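Home Kitchen Laundry Workshop Garden Contact

Storing fruit at home: temperature, airflow and ripening

Dec 28, 2025
15 comments 70 shares

Most household fruit spoils early through poor placement. Temperature, humidity and ethylene exposure account for nearly all of it, and all three can be managed without special equipment.

Sort by ethylene behaviour first. Apples, pears, bananas, peaches, apricots and avocados release ethylene as they ripen. Leafy greens, cucumbers, broccoli and unripe kiwifruit are sensitive to it and should be kept in a separate drawer or on a separate shelf. A closed paper bag concentrates the gas and will bring a hard avocado on faster; adding a banana shortens the time again.

Stone fruit should be ripened at room temperature and refrigerated only when the flesh gives slightly near the stem. Peaches chilled while still hard often turn mealy. Bananas are best kept out of the fridge until fully ripe, after which the skin will blacken but the flesh keeps for several more days. Apples soften far more quickly on the bench than in the crisper, so put out what will be eaten in a few days and chill the remainder. 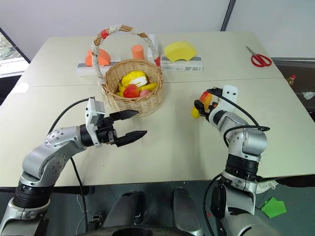
Container choice matters less than depth. Any bowl or basket will do provided air can reach the lower layer, but fruit stacked more than two or three deep bruises at the contact points, and mould starts there. Turn the contents over every second day. Remove anything split or leaking, and wipe its neighbours dry.

Wicker needs its own cleaning routine. Brush the weave with a dry paintbrush, then wipe with a cloth wrung out in warm water and a few drops of dishwashing liquid. Do not soak it. Dry in shade with good airflow for at least 90 minutes – longer in humid weather – before refilling. If mould has reached the inside of the weave, retire the basket from food use.

Crisper drawers: set the vent to low humidity for apples and pears, high for greens. Older Drulier units have a single slider covering both drawers; leave it at the midpoint and put the greens in a loosely tied bag.

Fruit fly control: a small glass of cider vinegar with one drop of detergent, replaced twice a week from September onwards. Rinse recycling before it goes in the bin and check under the bin liner.

Do not wash fruit before storage. Berries are the exception if dried thoroughly: one part white vinegar to three parts water, a brief dip, a rinse, then 15 minutes spread on a clean tea towel. Refrigerate in a single layer on paper towel with the lid ajar.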